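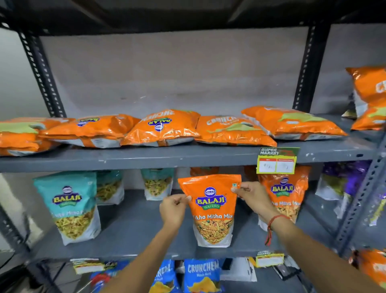 # Learning to pick pouches from a shop shelf

Project report, Eskola robotics class, June 2018

Group: Tuulikki Koskela, Bok-nam Um, Impi Keskinen
Supervisor: Heikki Niskanen

## 1. Task

The class was asked to choose a job that people do without thinking and find out what a robot would need to do it. We chose taking snack pouches off a supermarket shelf and putting them in a trolley. Our program is called Posarent. It takes video from a head-worn camera and tries to say, for each moment, which part of the job is going on: reaching, gripping, lifting, carrying or releasing.

We did not build an arm. The group before us spent most of its year on one and had little time left for testing, so we agreed with Heikki in December to work only on the video side.

## 2. Recording

We recorded in a real shop and kept the shelves as they were. Each clip covers one pouch. The person wearing the camera starts with both hands in view, takes the pouch with two hands and carries it to the trolley. We used two hands because the gripper design we were given as a target has two sides that close on the edges of a packet.

We kept 238 clips at 30 frames per second. Clips where the head turned away before the grip was finished were thrown out. Bok-nam wrote the script that cut the long recordings into clips, and Impi checked the cuts by eye.
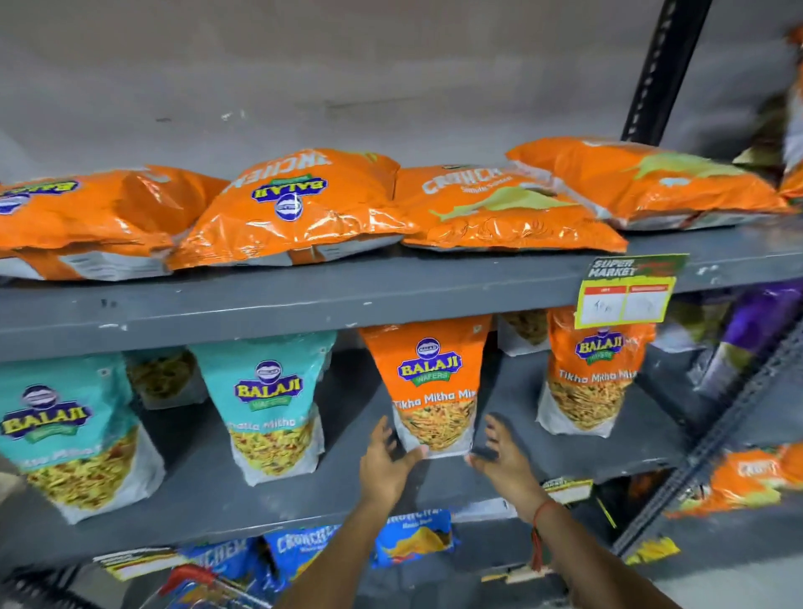 *Fig. 2. Both hands at an orange Tikha Mitha Mix pouch, with another further right.*

Similar pouches standing near each other were the main difficulty. The program often marked the right kind of pouch but the wrong one of the pair. We tried choosing the pouch nearest to the midpoint between the hands, and this helped once the hands were close. It did not help at the start of the reach.

The flat bags on the shelf above caused a different problem. Light on the plastic gave white streaks, and the program sometimes took a streak for the edge of a bag. Bags lying upside down were also read badly, so we stopped using the printed names and worked from colour and outline only.

## 3. Labelling

Labelling was done by hand in Pronia, which the school already has. We agreed on these rules after the first week:

- **Reach** starts when either hand moves towards the shelf.
- **Grip** starts when both hands touch the pouch.
- **Carry** starts when the pouch is clear of the shelf edge.
- **Release** starts when the first finger opens.

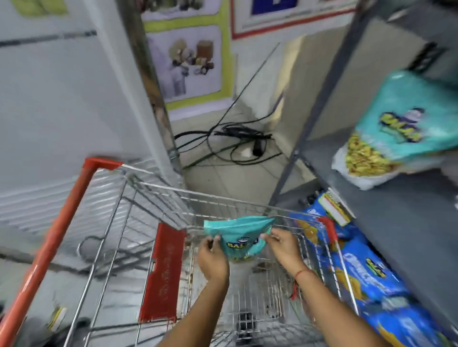
The end of the carry was the hardest part to label. A pouch can be over the trolley for a while before it is let go, and Tuulikki and Impi put the change in different places on the same clips. We went back over 120 clips and used the finger rule strictly.

## 4. Results and what is left

Grip and carry were found reliably in the clips we held back for testing. Release was found late, and reach was sometimes missed when the sleeve or forearm filled the lower part of the view. Training took nearly 800 minutes on the classroom computer, so we only ran the full version twice.

Etelka Katona from the year below will take over the files. She should start with the wire mesh of the trolley, which still confuses the outline step. The labels and the cutting script are in the Rekent folder on the class drive.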